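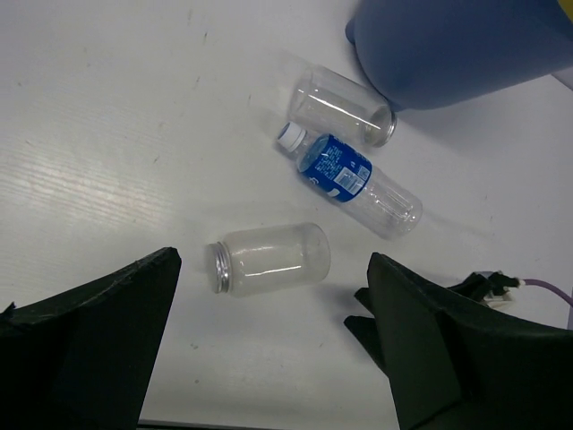 Leave the lids on until the seedlings are up, says Seon-mi Min, then take them off in the morning and put them back before tea. She told me this over the fence at the community garden in Sumness and I've been thinking about bottle cloches ever since.

Home > Gardening > Seed raising > Cool climate

Plastic bottles as mini greenhouses: does the size matter?
Posted by Llewellyn Road Gardener

Hi everyone! First proper veggie patch this year and I'm very excited. I want to get zucchini, basil and a few tomatoes going in August, and we still get frosts in Sumness well after that. I've been saving clear drink bottles to cut down and pop over the seedlings. Most are the ordinary small ones, with a few big soft drink ones from my sister. My bed is 103 cm across and gets sun until mid afternoon.

What I'd like to know:
Are the small bottles worth bothering with, or will everything outgrow them in a week?
Do I have to take the labels off?
How do you stop them blowing into next door's yard?

Any tips very welcome, I've got Thursday off and I'm itching to start.

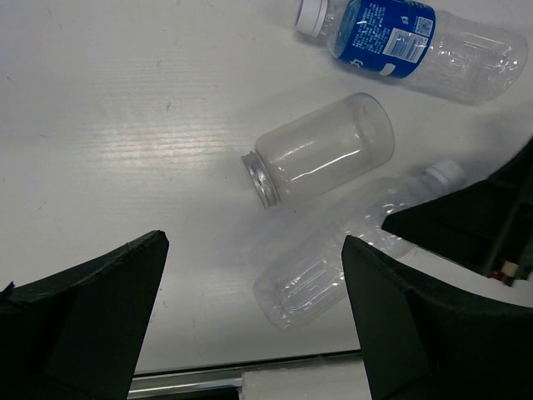
Replies

frost_and_found

Yes, do it! I've used bottle cloches for years up here in Carnen and I love them. Small ones are perfect for lettuce, basil and anything you'd normally sow in a tray. Zucchini is another story – it'll be pressed up against the sides before you know it, so save your sister's big bottles for that.

Cut the base off with kitchen scissors (start the hole with a skewer, mind your fingers) and push the cut edge down into the soil a good thumb's length. If the wind is bad where you are, run a thin bamboo stake down through the neck. You lose the lid that way but mine have never gone over the fence since.

I do peel the labels. A soak in warm soapy water gets most of them off, and the ones that leave glue behind come clean with a dab of cooking oil. A bit of label left on won't hurt anything though, so don't spend your whole day off on it! 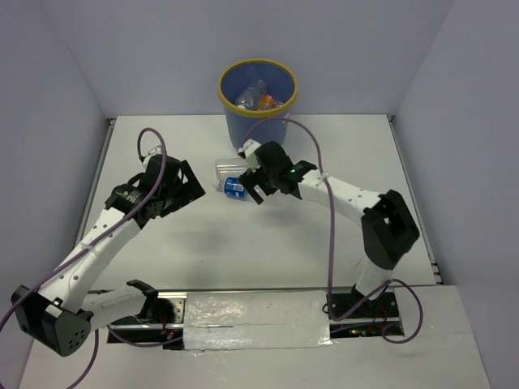 Bottles on the table, one with a blue label, and the blue bin behind them.

Basil sulks in cold soil whatever you put over it. I'd start yours on a windowsill and give it 14 days under a bottle when you move it outside. The same goes for tomatoes, especially a slow variety like Prudum, which I grow every year and would never be without. The flavour is gorgeous.
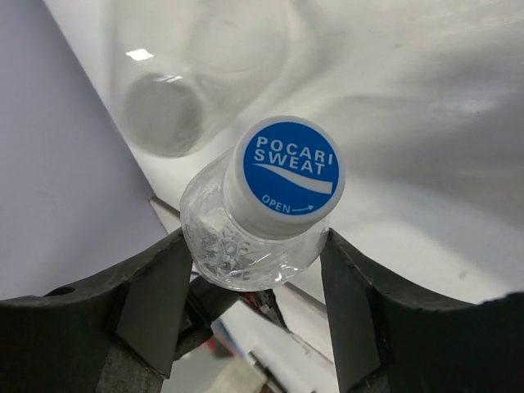
For the hardening off, I loosen the lids for a few days, then leave them off during the day, then off all night if there's no frost coming. Pull the bottle away once leaves touch the plastic. Leaves that sit against it on a frosty night go black and mushy at the tips. Rinse the bottles and keep them in the shed out of the sun and you'll get a few seasons out of them before they go brittle.

mulchmad62

just use an old window on some bricks. much easier

Llewellyn Road Gardener

Thank you both! Windowsill for the basil it is, and I'm off to find some stakes. @mulchmad62 I do have an old window, but it's got a crack down one side – would tape hold it, do you think?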